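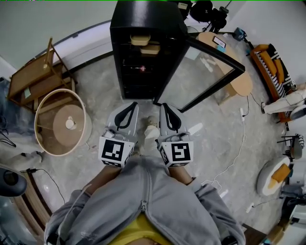

Floor by the tall black cabinet, glass door open. Small beige plush toy on the concrete.

August 12, 2023

Glue notebook, hide glue vs. fish glue, continued from the last page.

Came in to get the second batch of lap joints under clamps before the heat. Shop was 40 percent humidity at the bench when I started, so I left the window shut. Maple offcuts from the Clerholm chairs, all planed on the same day, end grain sealed with shellac.

Hide glue first. Soaked the granules overnight in the small jar, then warmed it in the pot. It ran too thick off the brush, strings instead of drips, so I let it down with a spoonful of hot water and waited. Better. Got nine joints closed before it started to skin over. The last two I am not happy with and have marked with an X in pencil — if they fail early, don't count them against the glue.

Fish glue is easier in every way except the smell. Plenty of open time. I spread all of mine and went back to check squareness with no rush at all. Guoqing says it creeps under constant load. I have not seen that yet, but my oldest sample is only from spring and it has been sitting on a shelf with nothing hanging off it. Will hang a weight on one of the new ones and leave it until September.

Clamp notes. The two orange-handled clamps slip when the bar is waxed. Wiped both down with mineral spirits. Cauls need fresh packing tape; one stuck to its joint last time and took a strip of maple with it. Toon, if you borrow the long cauls please put them back taped side up.

Pull test on the first batch. Used the lever rig and the old Mitsotakis-Vlachou dial. Sample 3 (hide) went at 508 pounds and broke in the wood, with a long splinter left on one face. Sample 4 (fish) let go at the glue line, clean on one side, and I forgot to hold the needle so there is no number for it. Samples 5 and 6 still to do. The dial sticks a little coming off zero — tap it before reading.

Stavros asked whether any of this matters for the Flisstead bench, given that it will live indoors and be screwed at the feet anyway. Probably not for strength. It matters if someone has to take the arms off in thirty years, and hide glue will let them do that with steam and a thin knife. I would go with hide glue on the arms and not worry about the rest.

To do: order granules from Angate, one bag of the lower gram strength. Tape the cauls. Write the date on the fish glue bottle, the label has rubbed off. Clamps come off Monday morning, not before.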